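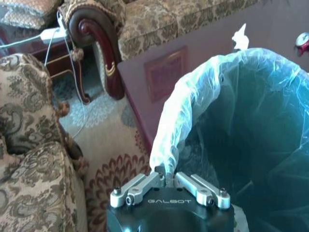 Taking Out Less Trash

August — by the editor of Juhász Street Notes

Print this post | E-mail this post

Search this blog Go

Our town went to pay-per-bag trash in the spring. Before that, pickup was part of the water bill and I never thought about it. Now every bag that goes to the curb has to have an orange sticker on it, and the stickers cost $2 each at the hardware store or the front desk at town hall. I was against it at the meeting. I have changed my mind on most of it, with a few complaints left over.

The first month I used 6 stickers, which annoyed me enough to go through what we were throwing out. I spread a tarp on the garage floor and sorted one bag by hand. I expected packaging. What I found was mostly food: bread ends, coffee grounds, half an onion, the rice that always gets made in the wrong amount. Wet food is heavy but it doesn't take up much room, so you would think it wouldn't matter when you pay by the bag. It matters because it smells, and a bag that smells goes out half full.

So the food had to go somewhere else. I bought a Skorkard compost bin secondhand from a woman over in Griltitz who was moving to an apartment. It is a plain black tub with a lid that locks. It sits behind the shed, and I carry a pail out to it after supper. I put in one part kitchen scraps to two parts dry leaves, and I kept four bags of leaves from last fall for that purpose without knowing it. By July I was out of leaves and switched to shredded newspaper, which works but mats down if you don't stir it.

The other change was smaller bags. We had always bought the 40 count box of tall kitchen bags. The town rule is one sticker per bag up to the size limit, so a small bag costs as much as a big one, and the right thing to do is fill a big one. I now empty the bathroom and bedroom baskets into the kitchen bag and leave their liners in place. A liner in a room that only gets paper and cotton swabs can stay there for weeks. My mother did this and I thought she was being cheap.

We are down to one sticker a week, and some weeks we skip.

My complaints. The stickers don't hold in the rain. I have put one on at night and found it on the driveway at 6 in the morning, and the truck will not take a bag without one. Staple it through the knot. The town also dropped the spring bulky pickup at the same time, and now there is a couch on the Jundero road that has been there since May. It had a cushion until recently.

The newsletter says 1,948 households are on the program, and that tonnage is down, but it doesn't say by how much. I wrote to ask. If I get a number I'll post it.

Next time I want to write about the glass drop-off, which has moved again — it is behind the fire station now, and the gate closes at noon.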